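Seal counts at Plilholm – drone vs. boat, which one do we trust?

tidewrack
The October haul-out figures for Plilholm are posted. The drone pass gave 2,007 gray seals. The boat count on the same tide gave 656 fewer. The summary uses the drone number and doesn't mention the gap. Has anyone seen the raw counts?

kelp_line
Boat crews can't see the upper ledges on the north side. I would expect them to come in low. A gap that size is still large.
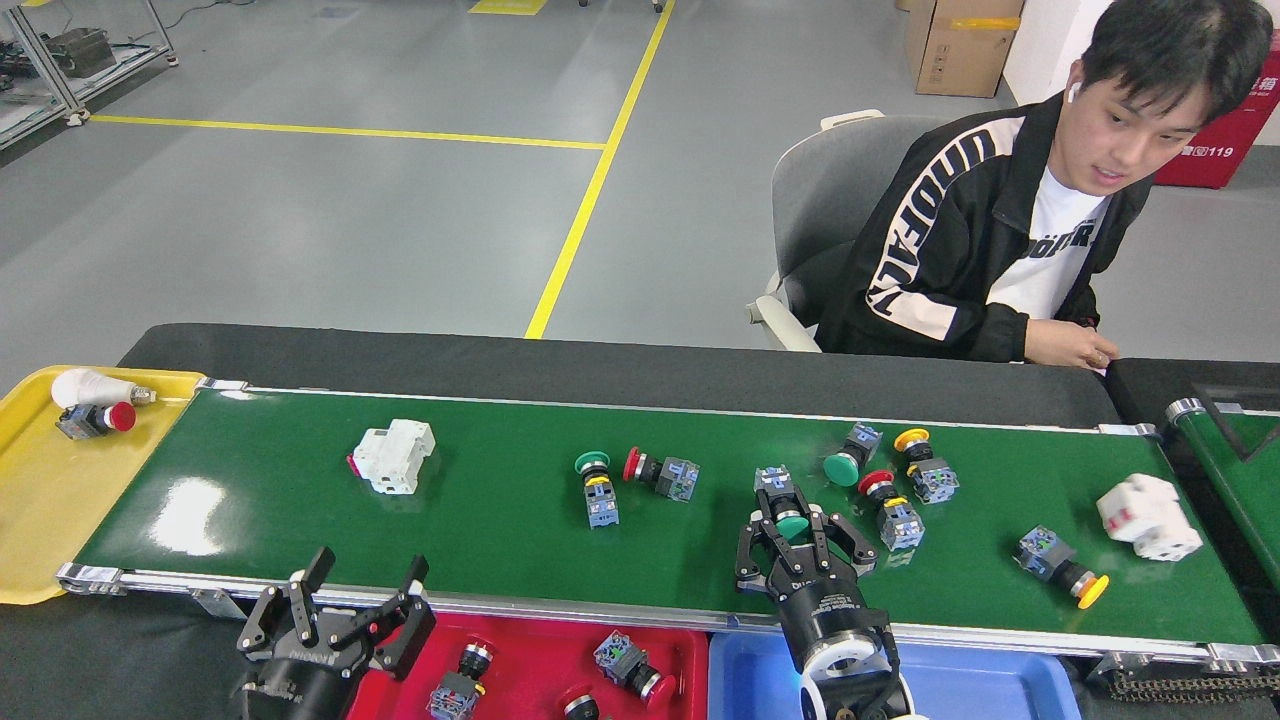 Push buttons and a breaker on the green belt.

Back to the seals. The old correction factor for Plilholm was worked out when most animals used the south beach. If they have moved up onto the rocks, it no longer applies.

Sandeel8
The drone number has its own problem. Software did the first pass and it double counts where image tiles overlap. At Medovel a manual recount took off 230 animals – all of them in the overlap strips.

tidewrack
Was Medovel flown at the same height?

Sandeel8
Same height, less overlap. Plilholm should be worse if anything.

kelp_line
I don't agree. Medovel is flat sand and the seals lie packed together. On broken rock they are spaced out and the software separates them fairly well. You can't carry an error rate from one site to the other. 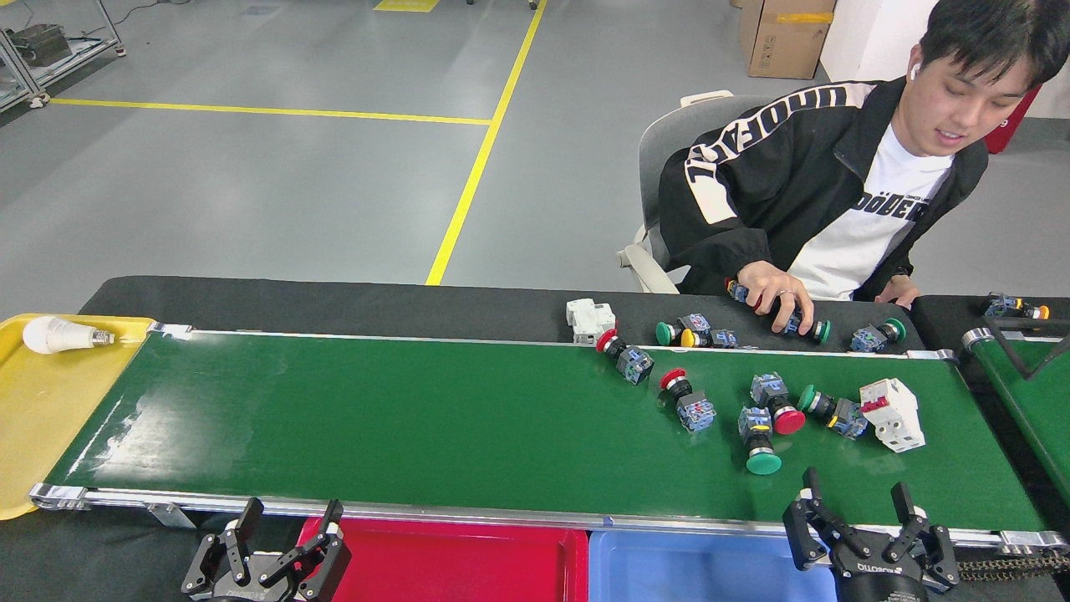
Trulleck
Spacing matters less than pups. White coats on pale rock get missed by software and by people, and neither method corrects for it. I would put both totals down as minimums.

kelp_line
Agreed on pups. By the October date there were few ashore, so it won't explain the gap.

tidewrack
Then what about disturbance? The boat went in up to 8 minutes before low water, and the log has animals entering the water on approach. The drone was already down by then. 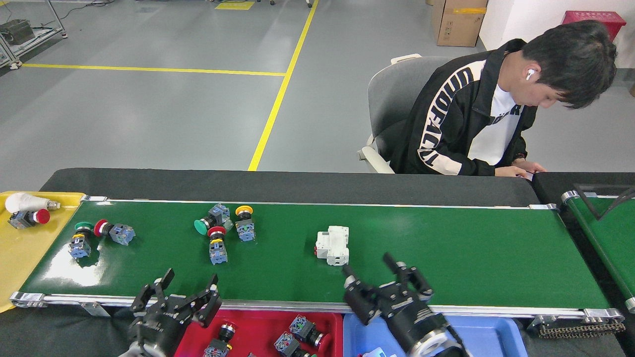
If a few hundred left the ledges before the boat reached the north side, both counts could be right for the time they were made. The log gives no number for animals in the water.

Sandeel8
A few hundred is a guess. I still want the tiles recounted by hand.

Vávra
The tiles can be requested from the survey office. Ask for the flight log too, it has the overlap setting.

tidewrack
Request sent for both.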